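4.2 Email frequency and unsubscribes

Subscribers to the Tandbridge list were split into two groups at sign-up. One group got a promotional email every 12 days, the other every 30. Subject lines, send times and offers were the same for both, and neither group was told that frequency was being tested.

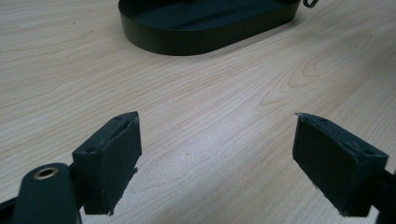
Figure 3. Wooden tabletop with light reflected on its surface.

Plellmont, May — Unsubscribe records were exported at the end of the 19th week, before the catalogue mail-out began. Addresses that bounced were left out of both groups. We counted an unsubscribe only when the reader used the link in the footer — requests made by phone to the Holtunora store were logged separately and are covered in Section 4.3.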